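4. Findings: what people write about crockery

4.1 The shape of the material

The messages came from the shared kitchens of four workplaces, which we call Genside, Walville, Thoroddsen and Gullance. Each had at least one kitchen used by people from different teams, a cupboard for cups and bowls, and some channel through which staff could tell one another how to behave. At Genside and Gullance this was an email list. Walville had a chat room, set up for news about fire drills and quickly captured by other interests. Thoroddsen used paper notes taped to the cupboard door, which the office manager kept in a folder and handed over to us with visible relief.

The full set runs to 2,333 messages. We kept anything that named, or plainly referred to, an item of crockery, and left out messages solely about milk, which deserve a study of their own and will presumably get one. Replies were treated as separate messages, including those consisting of a thumbs-up, whose meaning was disputed more often than any other item in the coding book. Two coders read the whole set, and where they differed they talked until they agreed or until one of them had to catch a train.

We had expected complaints about washing-up to lead the field, and they were common enough. But they were brief, repetitive and, as writing, rather poor. The longer and more careful messages were nearly all about mugs that had gone missing. Staff who would send a one-line reply to a question about the annual budget would write several paragraphs about a mug, with an account of when it was last seen, who had been near the dishwasher and what sort of person would do such a thing.

4.2 Describing the missing mug

A message about a lost mug has a practical job to do. It must let a stranger pick out one object from a cupboard of similar objects, and then persuade that stranger to give it back. The first half of this job is often done badly. Writers began with what the mug meant to them: it was a leaving present, it came from a holiday, it had been with them through two office moves. Details that might help in finding it came late or were missing altogether. One Walville message describes a mug as "the one I always use", a phrase of use chiefly to the person who wrote it.

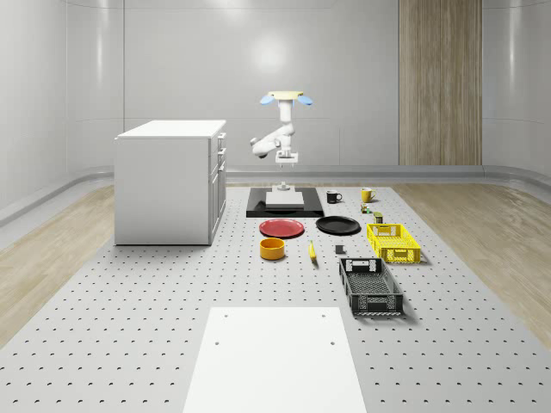

Colour was the detail given most often, and for many writers it was the only one. How well it served depended on what else was in the cupboard. At Genside, where most of the shared stock was white, a single colour word usually settled the matter, and replies were short. At Thoroddsen, where the cupboard had filled up over the years with whatever people brought from home, colour words set off long exchanges about whether something was blue or green. Writers also tended to give the outside colour and stop there, although a mug has an inside as well. The two mugs at the right of Figure 2 make the point: "the yellow one" will do to tell it from the black one, but in a cupboard with several yellow mugs the sentence needs to go on and mention the white interior. Few of our writers went on. Those who did had generally lost a mug before, and their messages have the flat, thorough tone of a second insurance claim.

Size was treated even more loosely. "Big" and "normal" covered most cases, and nearly everyone seemed to regard their own mug as normal. Handles were hardly ever described unless they were chipped. Chips, on the other hand, were described lovingly. A chipped mug can be proved to be yours, and several writers appeared to value the damage more than the mug. One exchange at Gullance turned on whether a chip was to the left or the right of the handle, which depends on how you hold it, a difficulty that took both parties most of a Sunday to discover. Neither was at work at the time.

4.3 Ownership and the open shelf

The second half of the job, getting the thing back, rests on an idea of ownership that the kitchens did very little to support. A personal mug placed on a shared shelf looks exactly like a shared mug. Staff knew this and put mugs there anyway, then wrote to say they were surprised. When asked, people at all the sites told us that they could tell a personal mug from a shared one "by looking", and that other people could tell too and were pretending otherwise.

What they were looking for was less clear. Printed mugs were thought to be personal unless the printing was the name of a supplier, in which case they belonged to everyone. Plain mugs were thought to be shared unless they were nice. Niceness was never defined. A plain mug of good quality therefore sat in the worst position of all: open to any hand, and bitterly missed. We came across a few staff who had responded by choosing an ugly mug on purpose. This worked well for some months at Walville, until ugly mugs became fashionable there.

Labels might seem the obvious answer. They were tried at Thoroddsen and given up. Names written on the base came off in the dishwasher or, worse, came off in part, so that several people could make a fair claim to the same surviving letter. There was also a feeling, voiced in interviews though never in the notes themselves, that writing your name on a mug was a little mean. It was much more acceptable to have no name on it and be furious.

4.4 Bowls, and why they cause less trouble

Bowls appear in the material far less than mugs, though every kitchen had them. When they do appear the tone is milder, and the writer is more likely to be offering something than demanding it: soup, left-over cake, a quantity of plums. A bowl is put out for other people to reach into, and this seems to colour how it is written about even when it is empty. The same writers who would track a mug through three departments let a bowl stay on another floor for weeks with no more than a mild enquiry.
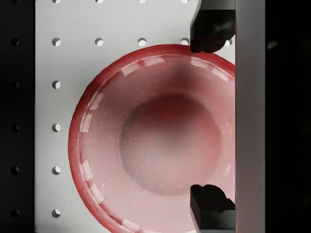 Part of the difference may be one of habit. People in our interviews drank from a mug several times a day and could say which one they had used that morning. Hardly anyone could say the same of a bowl. Bowls were for lunch, and lunch was eaten in whatever was clean. The owner of a bowl was usually the person who had last brought food in it, and once the food was gone the claim seemed to weaken. At Gullance a large serving bowl stayed in the kitchen for over two years after its owner had left the firm, and the messages refer to it throughout by the former owner's job title, much as one might speak of a bay or a mountain pass.

There was one real quarrel about a bowl, at Genside. It began when somebody used a bowl meant for fruit to soak a tea towel. The writer who raised it was careful to say that the bowl was not theirs and that they were writing on behalf of the fruit. Replies divided between those who thought a bowl could be washed and those who thought it could be washed but would still know. The matter was closed, as such matters mostly were, by the arrival of a message about parking.

4.5 Tone, and the uses of politeness

Politeness rose with anger in every channel we read. The most annoyed messages were those that opened with "Just a gentle reminder", followed at some distance by "Hi all". Plain requests ("Has anyone seen my mug?") tended to come from people who merely wanted to know. The paper notes at Thoroddsen followed the same rule, with the added resource of underlining, and one of them thanks its readers in advance on both sides of the sheet.

The writers hardly ever accused a named person. They addressed "whoever", and whoever was given a rich inner life: lazy, forgetful, raised without manners, possibly from the third floor. In the interviews we asked staff if they had ever taken a mug that might have been someone else's. Most said they had, once or twice, by mistake, and that in their case it had been different, as the mug had been at the front of the shelf and they were already late for a meeting.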